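About Letier

Hi, I'm Sibusiso Le Roux, and I run this little site for people who never got over Saturday morning space cartoons! I started it in my dorm room with two fanzines and a very slow scanner. 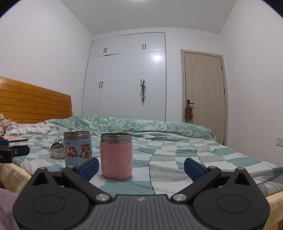
These days there are 273 episode write-ups on here, plus my own fanfic (the Buschmann stories are the oldest, so be kind). I still draw a bit – mostly ships, I'm hopeless at hands.
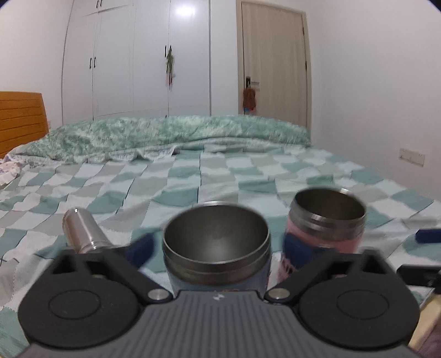
Every December a bunch of us get together for Asero, our mini convention. Last time 100 fans came! Write to me if you'd like a table.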